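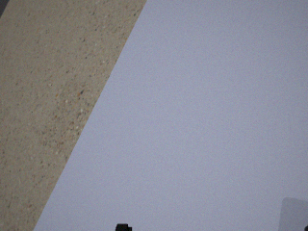

Fig. 1. Two surface materials meeting along a straight line, with no trim between them (rendering).

Interior Finishes I
Handout 4: Where one floor finish stops and another starts

Reading for this unit: Chapter 6 of the course packet, plus the two product sheets handed out last week (Vaso and Zaugg). Bring a scale ruler and your own plan of the Brelbridge library project.

1. Terms

A junction is any line where two finishes meet. A threshold is a junction at a doorway. A transition strip is a separate piece that covers or fills a junction. A flush junction has both finished faces at the same level. A butt joint is a flush junction with the two materials set directly against each other and no strip.

People on site use these words loosely. On your drawings, use them as given above.

2. Deciding where the line goes

Start with the plan and not with the samples. Most junctions in a building fall in one of these places:

Under a closed door. The usual choice between two rooms. Neither room shows the other's floor when the door is shut.
At a change of use inside one room, such as the edge of an entry area or a kitchen zone.
At a structural or expansion joint in the slab. You don't get to pick this one. A rigid finish must not run across it without a matching movement joint.

A junction inside an open room needs something to line up with: a wall end, a column face, the front of a counter. If it lines up with nothing, it tends to look like a mistake on the plan and in the room.

Diagonal lines are harder than they look. Every tile or plank along the line has to be cut at an angle, so waste goes up. For the Brelbridge entry we carry a waste allowance of 12 percent on the diagonal side. Small pointed pieces at the ends of the run are weak and come loose early. Shift the layout so that no cut piece ends in a sliver.

3. Levels

Every finish has a build-up: the material itself plus whatever it sits on. Adhesive, mortar bed, underlayment, and leveling compound all count. Add up both sides before you draw anything.

Worked example. Side A is a stone tile on a mortar bed. Tile 3/8 inch, mortar 1/4 inch after setting, total 5/8 inch. Side B is a resilient sheet on adhesive. Sheet 1/8 inch, adhesive taken as zero, total 1/8 inch. The difference is 1/2 inch. To bring the two faces level, Side B needs 1/2 inch of underlayment or leveling compound, or the slab under Side A needs to be recessed by the same amount.

On a new building, a recess is often the cleaner answer, but it has to be on the structural drawings before the pour. On a renovation you will nearly always be building up the thin side. Check door clearances when you do. Check the bottom stair riser too, which gets shorter as the floor comes up.

If the levels can't be matched, slope the difference out over a distance or use a reducer. Look up the limits for changes in level in the accessibility standard that applies to your project and write the clause number on your detail.

4. Strips

T-section. Sits in a gap between two finishes at the same height. Hides uneven cuts.
Reducer. Slopes from the higher finish to the lower one.
Edge trim. An L-shaped metal piece set under the tile, with only a thin line of metal showing. Protects the tile edge.
Stone or solid threshold. Mostly for bathrooms and exterior doors.

A strip is a part with a length, a finish and a fixing method. It goes in the schedule like everything else. Students leave it out every year and then the estimate is short.

5. Butt joints

A butt joint with no strip depends on the quality of both edges. It is reasonable where both materials are rigid, both are fully bonded, and traffic is light. It is a poor choice next to a floating floor, which needs room to move at its perimeter.

Even where a joint looks closed from standing height, the detail should state a joint width and say what fills it. "Tight" is not a dimension.

6. Color and pattern at the line

Speckled finishes, including terrazzo and many stone-effect products, hide dirt and small chips well. Plain pale finishes show both. Where the two are side by side, the plain one will look worn first, so think about which way people walk. Dirt is carried from the entry inward, and the first few steps past a junction take most of it.

Look at samples laid flat, next to each other, in the light of the actual room. A sample held upright at a window will mislead you. Look again after dark with the fixtures on. A gray that seems neutral in daylight may lean blue or purple under lamps.

7. Measuring and scheduling

Measure each finish to the junction line, not to the middle of the wall. For the Brelbridge ground floor, the net area of hard finish is 2954 square feet and the total length of junction is 57 linear feet, doorways included. Your own takeoff should come close to both. If it doesn't, check first whether you counted the vestibule.

Kivlow trim is sold in full lengths only. Round up for each run separately, and do not add the runs together first.

8. Assignment

Draw two junction details for the Brelbridge plan at half full size. One must be at a doorway and one inside an open room. Show all layers down to the slab, with thicknesses, and name the strip if there is one. Add a note of no more than 500 words on why you put each line where you did.

Hand in on paper at the start of the first class in October. Details without layer thicknesses will be returned ungraded.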